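Leveling and Refinishing a Worktable Top

A worktable made from two boards will move with the seasons. The joint opens slightly in dry January air and closes again in summer. A gap thinner than a playing card needs no repair. A step between the boards does, as it catches paper, cloth and small parts.

Checking for a step

Lay a steel ruler on edge across the joint and hold a flashlight behind it. Light under one side only means one board sits lower. Check both ends and the middle. Mark the low places in pencil.

Loosen the screws under the low board by one turn. Slip a strip of thin card between the board and the rail, then tighten again. Add card one layer at a time. Do not plane the high board until shimming has been tried.

Cleaning

Wipe with warm water and a drop of dish soap. Wring the cloth out well and work along the joint, not across it. Crayon and pencil come off with a damp melamine sponge used lightly. Dry at once with a second cloth.

Pale tabletop, toy bricks out

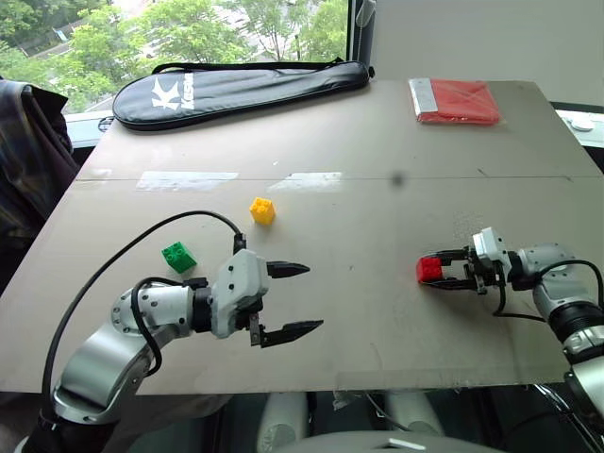
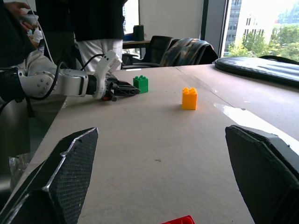 Sanding

For bare or oiled wood, start with 60 grit only where there are deep scratches. Otherwise begin at 100. Finish at 200 or the nearest grit the store carries. Vacuum between grits, including the joint. Coarse grains left in the seam will score the surface during the next pass.

Laminate must not be sanded. Scuffs in laminate can be made less visible with a thin coat of furniture polish, but they cannot be removed.

Oiling

Apply a hard wax oil such as Ralden Clear with a lint-free cloth. Leave it for 15 minutes and wipe off all excess. A second coat goes on the next day. Kaneko oil is thinner and usually takes three coats. Spread used cloths flat outdoors to dry; oily cloths left in a heap can catch fire.

Rails and feet

Retighten the rail screws after the first month. If a screw spins freely, glue a hardwood matchstick into the hole, let it set overnight and drive the screw again. Felt pads wear through quickly on tile. Use rubber there.

Updated July 15, 2020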